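Fimdale Facilities Help Desk
Ticket 2671 - Tabletop cleaning and waste bin liners
Category: Housekeeping supplies
Priority: Normal
Status: Resolved
Opened: Thursday, November 14, 2024

Summary of request

The requesting department reports that crumbs and fine debris remain on printed tabletops after the daily wipe-down, and that the liners supplied for the small bins slip below the rim once waste is placed in them. Both problems were first noted in October, following the change from Grernex cloths to Sani cloths. The department asks whether the cloths should be replaced and whether a larger liner is available.

Initial review

The help desk confirmed that the department is using the standard supply kit and that the cloths are being dampened before use. Under the current work instruction, the surface is wiped in a single pass from back to front. No dry step is listed. The liners on hand are the 12-liter size, taken from the same carton as those issued to the second floor.
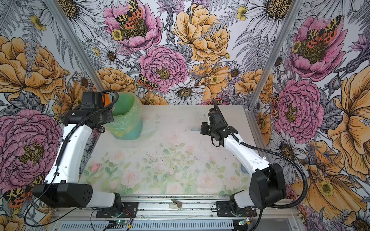

Dark, fine debris is the most difficult type to remove with a damp cloth, as it tends to be pushed along the surface and left in a line where the cloth is lifted. Staff should also be aware that printed patterns can make small particles harder to notice. On the tabletop with the pale pink roses, the specks are scattered across the middle area, and any inspection should include the green leaves as well as the lighter parts of the print. Small items left on the table are to be moved before wiping and placed in the bin only if they are clearly waste.

Action taken

1. The work instruction was amended to add a dry step. Debris is now gathered with a soft brush and pan before any damp cloth is used.
2. The damp wipe was changed to two passes, with the cloth folded to a clean side for the second.
3. A carton of Tudon liners in the next size up was issued for trial. The liner is to be folded over the rim on all sides and pressed down before the bin is returned to its place.
4. The Sani cloths were retained. A side-by-side check against the remaining Grernex stock showed no difference on a surface that had been brushed first.

Requester response

The department reports that the tabletops now pass inspection and that the larger liners stay in position. It was noted that the new liners leave more excess material at the bottom of the bin - this is acceptable to the department. A request was made for more than 26 additional liners per week.

Resolution

Standing order adjusted. The amended work instruction has been posted in the supply room and replaces the previous version. Remaining 12-liter liners should be returned to the stockroom on the next scheduled delivery.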